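Tutley Community Help
Home and Household > Cleaning and Tidying

Bin bags that won't stay put, and the best way to clear a littered floor

Posted by cladlow_kate
Wed 10 April

Hello all, first post on here so be gentle! We moved into a flat near Drirley with the most gorgeous floor, pale wood-look tiles laid in zigzags all through the main room, and I love it to bits. What I don't love is how it looks by Friday. We've got two craft-mad children and a husband who throws paper at the bin from the sofa and misses, so there are sweet wrappers, balled-up paper, pen lids and juice cartons all over the place.

My trouble is in two parts. First, the bin. It's a plain round one with no lid and no clip or ring to hold the bag. I fold the bag over the edge and it looks lovely for an hour, then somebody drops in something with a bit of weight and the whole lot slides down inside. I've tried buying bigger bags and they puff up so much that the rubbish sits on top of a big balloon of air.

Second, the picking up. I tend to go straight in with the broom and end up chasing everything diagonally along the joints. Pens roll off under the radiator, and last week I swept up a perfectly good marker and only found it when I was tying the bag. Is there a better order to do things in? I'm happy to spend a bit on a new bin if that's the answer but I'd sooner make this one work.

Thanks ever so much!

2 replies

Marnock56

Get a pedal bin. We had a round one like that for years and the bag always fell in. Pedal bin has a ring inside and you never think about it again. Got ours from Rissanen on the high street, they do a small one that goes under a desk.

Can't help with the tiles, we've got carpet.

Senyo Abubakari
Member since May, 162 replies

Oh, I love this sort of thing! Don't buy a new bin yet, a plain round one is a really good bin and it's so easy to wash out. I look after the tidying at an after-school club with a very similar floor, so I've had plenty of practice with exactly your kind of mess.

The bag first. Shake it open before it goes anywhere near the bin - take it by the edges and flap it hard so it fills with air, then lower it in and push your fist right down to the bottom. Run your hand round the inside so the bag lies against the wall. If it balloons up again there's air trapped underneath, so lift one side of the rim, let it sigh out, and press down once more. This alone will cure half of your trouble.

Now the fold. You want a good hand's width hanging over the outside, all the way round. Then gather the slack at one side, twist it a couple of times and either tuck the twist back under the fold or tie it in a small loose knot, so the bag grips the rim like a drawstring. If it still slips, a big rubber band round the outside does the job beautifully (the wide ones that come round broccoli are sometimes long enough if you loop two together). A thin bag in a pale colour is fine for dry rubbish, but I'd double it for anything drippy.

For the floor, I'd put the broom away until the very end. My order goes like this:

1. Walk the room and rescue what isn't rubbish. Pens, markers, scissors, the odd sock. They go in a tub or on the table and they don't come back down until you've finished. Doing this first is what saves your markers, I promise you!

2. Take the bin to the mess. Put it down in the thick of things, tip it towards you with one hand on the rim, and pick up with the other. With the mouth facing you there's no aiming involved, and you can clear a good patch without moving your feet.
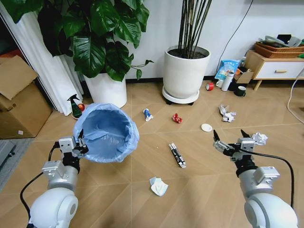 3. Do the big, light things next. Cartons and paper balls fill a bag quickly, so squash the cartons flat first (lid off, or it'll squirt you). If your council takes paper and cartons separately, keep a second bag hooked on a door handle and drop them in there as you go.

4. Then the small bright stuff. Sweet wrappers love to hide against table legs and skirting boards. Crouch down and look along the floor with the light coming towards you, and anything shiny jumps right out.

5. Sweep last, and sweep with a soft broom. On zigzag tiles I follow one arm of the pattern across the room and then come back along the other. It feels a bit silly the first time, but the crumbs come along the joints instead of hopping over them. Finish with a damp cloth for whatever the dustpan leaves behind.

With the children, try giving them one kind of thing each. Ours will happily race to collect every scrap of paper, but if I say "tidy up" to the whole group I get seven of them standing about with one wrapper between them. A song helps as well - you have until the end of it, and the bin moves to a new spot for each verse.

And let your husband keep throwing, just move the bin nearer to the sofa!

cladlow_kate

Senyo, this is brilliant, thank you! I did the fist-to-the-bottom thing and the twist just now and the bag has survived an entire satsuma and half a colouring book. Never thought of taking the bin over to the mess, I've been walking back and forth with handfuls like a squirrel. Will try the zigzag sweeping at the weekend.

Marnock56, thank you too, I'll have a look at the pedal ones if the rubber band gives up.

1559 views. 56 people found this page helpful.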